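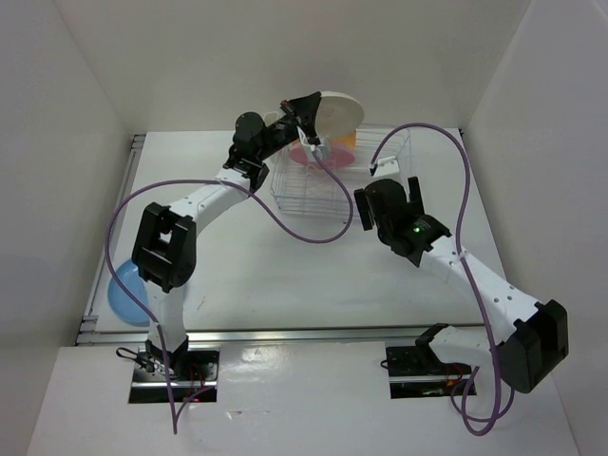

Redcombe Community Team
Print this thread | E-mail this thread
Last updated: February 26, 2020

1/ We would like to provide players with information on changes to matchmaking and ranked play in Starari. These changes apply to all regions and will be delivered with the next update.

2/ Since the ranked mode opened in November, we have received a large number of reports concerning uneven matches. The most frequent complaint is that new players meet opponents with far more experience during their first evening of play.

3/ Our review found that the present system widens its search too early. A player who waits in the queue for a short time may be placed against any opponent within 1000 rating points. This is too wide a range for a fair match.

4/ The range will be reduced to 300 points. It will remain at that figure for as long as the player stays in the queue. Waiting times will be longer in some regions, particularly late at night.

5/ Players who do not wish to wait may select the open queue, where no rating limit applies. Results in the open queue will not change a player's rank.
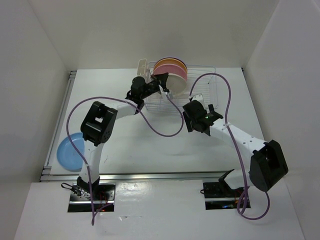

6/ The second change concerns players who leave a match before it ends. At present, a player who leaves loses the same number of points as one who stays and is defeated. Many of you have told us that this is unfair to the remaining team, and we agree.

7/ From the next update, leaving a ranked match will carry 2 penalties: the normal loss of points and a short suspension from the ranked queue. The suspension will grow longer with each repeated offense. It will return to its lowest level after a period of complete matches.

8/ Players who lose their connection will have time to return before any penalty is given. If the fault lies with our servers, the match will be canceled and no points will be lost by either team.

9/ The Gresthorpe map will be removed from ranked play while its eastern gate is rebuilt. Teams starting on that side have held an advantage that we were unable to correct through small adjustments. Gresthorpe will still be available in custom matches.

10/ Doherty Station will take its place in the ranked rotation. The version used will be the smaller one, without the lower tunnels. Players who have only seen the map in the story campaign should note that the cargo doors remain closed in ranked play.

11/ We reviewed 416 written reports in preparing these changes. We were not able to answer each of them, and we thank those who took the time to attach match records. Reports with a match record are much easier for our staff to examine.

12/ Existing ranks will not be reset. Seasonal rewards already earned will remain in your account. Players who are suspended when the update arrives will complete their suspension under the old rules.

13/ Further questions may be sent through the support form in the game's main menu. Please select "Ranked play" as the subject so that your message reaches the correct team.

Reader comments (4)

tunnelrat_ok: Finally something for leavers. Will the suspension cover the open queue too or only ranked? Post 7 only says ranked.

Maplewick: Closing the tunnels on Doherty Station is a mistake. They were the best part of it.

sundaysquad: I play from a small region and the queue is already slow after ten. Please reconsider keeping the range fixed all night.

grayheron7: Glad about Gresthorpe. We lost from the west side every single time.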